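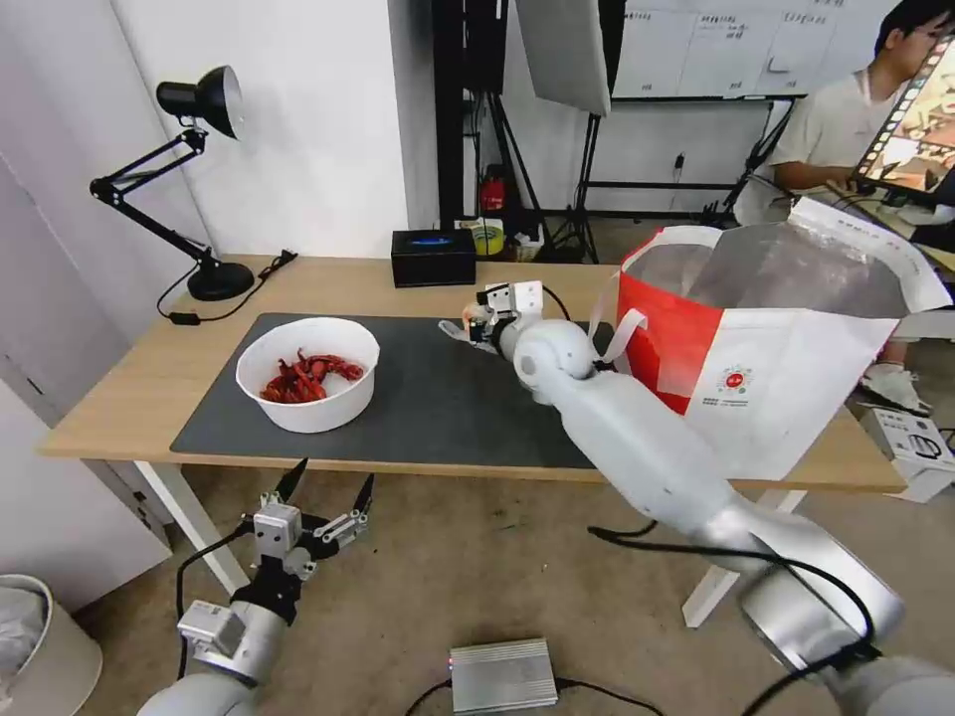
The signal crayfish was brought to these islands in the 1970s as a farmed food, and the rivers have been paying for that decision ever since. I have served for some years as honorary secretary of the Rudd Valley Angling Society, and the questions put to me most often by members and by walkers on the towpath concern this animal: what it does, whether it may be caught, and whether it may be eaten. The last of these is the easiest to answer. A white bowl piled with red crayfish is a sight familiar to anyone who has eaten in Sweden or Louisiana in the right season, and there is no reason in principle why it should be unfamiliar here. The first two questions require more space, and I shall attempt to deal with them in this post.

The Rudd rises above Dademura Farm and joins the main river below the weir at Ruvholm. When I first fished it as a boy, it held the native white-clawed crayfish in fair numbers. They lived under the larger stones on the gravel stretches and were seldom seen in daylight. The society's old minute books mention them twice, on both occasions as bait, a practice which would now be an offence. The last confirmed record of a native animal on our water was made in the upper stream beyond the farm, where a culvert appears to have delayed the arrival of its larger relative.

The signal crayfish differs from the native in several respects which a careful observer can learn. It is bigger when fully grown. The upper side of its claws is smooth and the underside is red, and there is a pale patch, white to turquoise, at the hinge of each claw. The native has rougher claws with a paler underside. Neither is bright red in life. The colour which most people associate with crayfish comes with cooking in the case of the signal, although the red swamp crayfish, another introduced species found in a few southern waters, may be dark red when alive. Members who are unsure should photograph the animal and send the photograph to me.

Three kinds of harm are generally laid at the door of the signal crayfish. It carries the crayfish plague, a water mould to which it is largely resistant and which kills the native. It eats fish eggs, insect larvae, weed and very nearly anything else within reach. It also burrows. On the stretch between the footbridge and Ruvholm the outer bank of each bend is full of holes, and after the high water of two winters ago a length of the path fell in. The landowner has moved his fence back, and I would ask all members to keep to the new line.

I turn now to trapping, on which there is a great deal of misunderstanding. In England it is necessary to have permission from the Environment Agency before setting a trap for crayfish of any species, and the permission of the landowner is required as well. Traps must be of an approved size and must carry identity tags. The rules elsewhere in the United Kingdom are different, and in some places stricter. It is an offence to return a signal crayfish to the water once caught. It follows that a person who is not prepared to kill the animal humanely should not set out to catch it.

The society held its own consent last year for the lower beat only. Our trapping was carried out by Rhydian Edwards, who keeps a better notebook than I do. Between May and the end of September he removed 889 signal crayfish from 200 yards of bank. Of these, 641 were taken before the end of July. He noted that the largest animals came first, and that by late summer the traps were bringing up mostly those of middling size.

It would be pleasant to report that the river is the better for it, but I do not believe that the evidence permits such a claim. Traps select the large animals, and large crayfish eat small ones. There is a respectable body of opinion which holds that trapping of this kind may leave the total number much as it was, or even allow it to rise. Mr Edwards is of the view that the work should continue for several more seasons before any judgement is reached. I am less certain, and I have told him so. The matter will be put to the members at the autumn meeting, and I should be grateful if those with strong feelings would attend in person and refrain from telephoning me at home after nine in the evening.

Of greater practical use, in my opinion, is the cleaning of equipment. The spores of the plague can travel on a damp net or a wet boot. The upper stream remains our best hope for the native animal, and no member should walk from the lower beat to the upper in the same waders without first checking them for mud and weed, washing them thoroughly and allowing them to dry completely. A brush and a tub are kept in the hut at Tivutow Lane. The tub is not to be used for bait.

As to eating them, I can offer only modest guidance. Crayfish from a clean river are usually purged in fresh water before cooking, and they are boiled with a generous quantity of salt and the flowering heads of dill. The tail is the part worth having. A dozen good ones make a first course for 2 people who are not in a hurry. I would not eat any taken below the outfall at Ruvholm, whatever the traps produce there.

Applications for the coming season's trapping rota should be sent to me in writing. Those who have already borrowed waders from the hut are asked to return them, in pairs where possible.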